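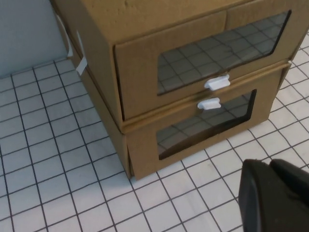

Figure 3. Two-tier cardboard drawer unit with a clear plastic window in the upper drawer front.

4.2 Entry points and the timing of exclusion work

When we began walking the houses in Gultow, we expected to find most of the bat entry points up high, along the ridge vents and around the chimney flashing, because that is where homeowners told us to look. The homeowners were partly right. Ridge vents did matter, especially on the older roofs near the river, where the screening behind the vent had pulled loose and left a gap that ran nearly the whole length of the cap. But a good share of the staining and droppings we recorded turned up lower down, where the soffit meets the brick, and at the return corners of the gables. A gap there can be narrow enough that a person standing in the yard would take it for a shadow, and we walked past several of them ourselves on the first visit.

We should say something about how a house came to be called occupied. Droppings alone were not enough, as old droppings can sit on attic insulation for years after a colony has moved on. We asked for at least one dusk watch with bats seen leaving the building, and we repeated the watch if the evening was windy or cool. This was slow work, and it tested the patience of some very kind families in Kurkden who had been told we would only be there for an hour. One household brought out lawn chairs and sat with us through all 3 watches, and their notes on the side door were better than ours.

The contractors in the study used one-way tubes or netting at the main exits and sealed the smaller gaps beforehand. We had no hand in choosing the method. In Sikum, where most homes have tile roofs, the crews preferred netting, since a tube is hard to fasten snugly over a curved tile. In the Wyss neighborhood, with its vinyl soffits and straight eaves, tubes were the usual choice. We do not see enough difference between the two methods in our records to recommend one over the other, and we suspect that the care taken with the small gaps matters more than either device.

Timing was the harder question. Exclusion during the weeks when pups cannot yet fly traps them inside, with a poor result for the animals and a bad smell for the owner, and every crew we spoke to knew this. What varied was how they handled a worried caller in early summer. Lamisi Laryea, who kept the call records for the project, found that callers who were given a clear date for the work seldom called a second company, while those who were simply told to wait often did. It is a small observation, but we think it a useful one, and it has changed how we talk with families ourselves.

Return visits were made in December, when the attics were cool enough to work in comfortably. Of the 10 houses we revisited, 3 had fresh gaps, all of them at spots where foam had been used without any backing. Foam shrinks and crumbles in the sun – metal flashing and hardware cloth held up far better at the same corners. The average repair bill in these houses came to $2,000, and the owners who had paid it were, understandably, the ones most eager to show us the ladder and send us up for another look.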